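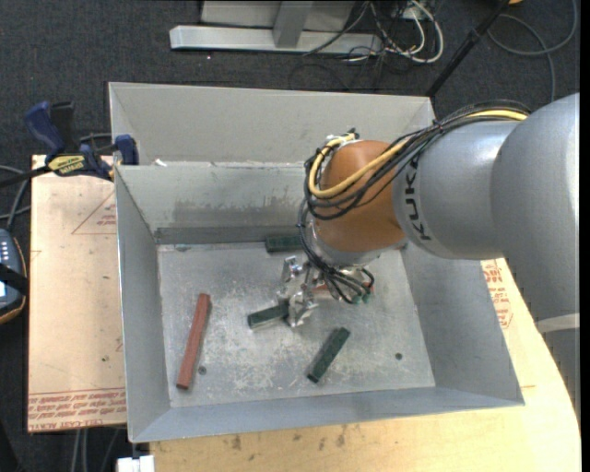 The Tevcombe bin clamped to a table, with one reddish-brown block and three dark green ones inside.

Tevcombe Sheet-Metal Bin, light gray
$195, shipping extra
Made to order, allow 2 weeks

I've been selling the Tevcombe for a good while now and it's still the thing in the shop I get the most mail about, so I've finally rewritten this page to cover what people keep asking me.

It's a low, open bin in light gray sheet metal with walls that slope outward on all four sides. If you've ever tried to get a block of wood out of the corner of a straight-sided box you'll know why I like those walls so much! Your hand just goes in. Mine lives on the workbench and collects offcuts, toy blocks waiting for a second coat, and whatever else I've put down and want to find again (usually a pencil).

The pattern comes from a parts bin made in 1960 that I found at the Brarnness salvage yard and used until I got fed up with the wobble. I took it to the Benítez metal shop, asked for the same thing with a flatter floor, and they've been making them for me ever since.

The ledge at the back

A raised ledge runs across the back portion of the bin and gives you a shallow compartment behind the main floor. I get asked if it comes out. It doesn't — it's part of the bin. Long thin things do well back there, rulers and dowels and so on, and the bigger stuff goes in front.

The floor

Flat, so blocks lie flat. It does mark. A bin that's been used will have pale scuffs all over the floor and a fair bit of dust and white crumbs, and I've stopped fighting it. Brush it out when it bugs you. I've tried the Militz metal cleaner on mine and it got the grime off fine, but the scuffs stayed where they were, so please don't buy a bottle just for that.

You'll also find small holes in the floor. They're meant to be there, so no need to send it back (I've had that happen). If you keep tiny screws loose in your bins, put a liner down first or pick another bin.

Holding it down

I don't drill feet into these or supply brackets. Clamp it! A pair of ordinary bar clamps at one corner, like the blue ones in the photo, is how I'd start, and you can add more if you tend to lean on things. A piece of cardboard under the edge is handy on a nice tabletop. I use flattened shipping boxes, printed side up or down, whatever's lying around.

What you get

One bin, ledge included. Clamps, cardboard and blocks aren't part of the order. I do get asked for the blocks now and then, and I can sometimes put a few plain wooden ones in the parcel if I've got them, but I don't paint them to order anymore. Write first and ask.

Ordering

The price is per bin. If you want 4 or more going to the same address, email me before you check out and I'll work out the shipping by hand, because the cart thinks every bin needs its own box and the total gets silly. Light gray is the only color right now. I had a go at a darker one last November and wasn't happy with how it looked after a month of use — so gray it is for the time being.

Returns are fine if the bin comes back unused. Keep the box until you're sure.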